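Household Water Use in Sarkdale: A Term Project Report

9 May 2020

Our project looked at how much water is used in ordinary homes in Sarkdale and whether simple changes could lower the amount. We started in January with 17 households. Each one wrote down its meter reading every evening and kept a short log of laundry, dishes and showers.
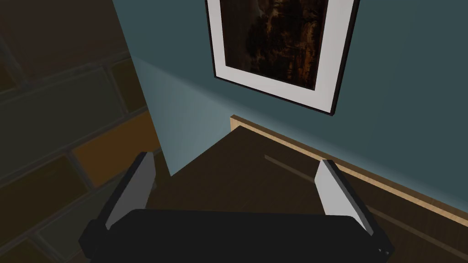 Reading time: 2 min

The homes were split between two neighborhoods, Golob and Timar. Golob has older houses with the original pipes. Timar was built later and most kitchens there have newer faucets. We expected Golob to use more water per person, mainly from leaks.

For the first part of the study the households changed nothing. After that they were asked to take shorter showers and run the washing machine only when full. Two homes dropped out before the second part, so their readings were left out of the comparison. 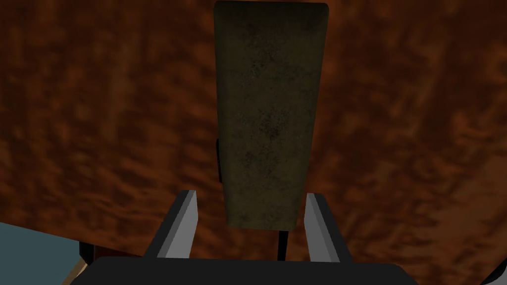 Department of Environmental Studies, Lirkivach College

Results

Water use per person went down by 9 percent in Golob and 5 percent in Timar. Showers made up the biggest part of the savings in both places. Laundry made less difference than we thought it would, as most people were already running full loads.

Leaks were a problem in Golob. One home was losing nearly a fifth of its daily water through a toilet valve. We found it by comparing the late evening reading with the one taken before breakfast – the meter had moved overnight with every faucet shut.
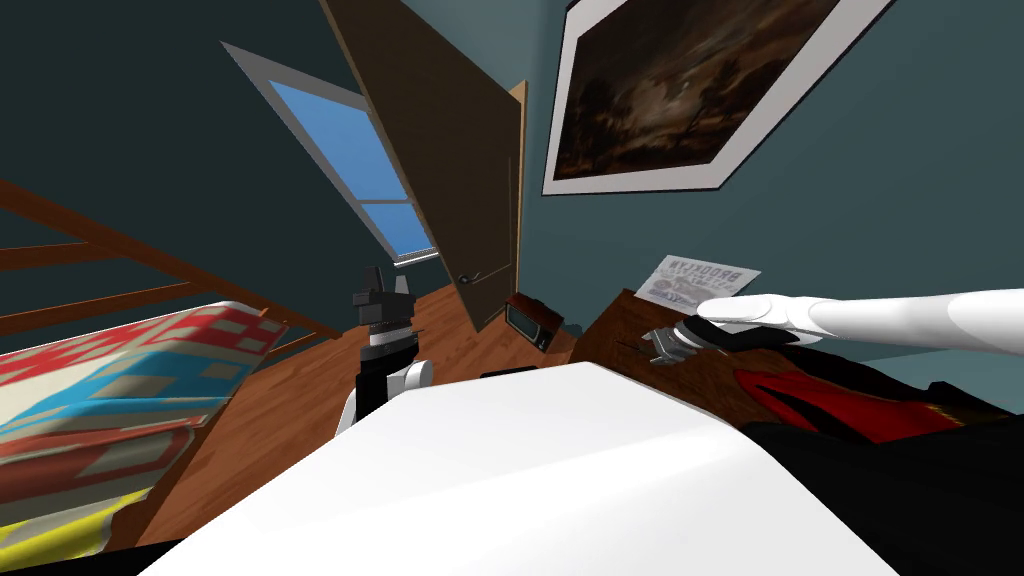
Bedroom with patterned blanket, window and open door.

Limits of the study

The sample was small and the families chose to take part, so they may care more about saving water than their neighbors do. Some evening readings were also taken late. We filled in missing days with the average of the day before and the day after.

A longer study should include the summer, when yards are watered. We would also check every toilet for leaks before the first reading.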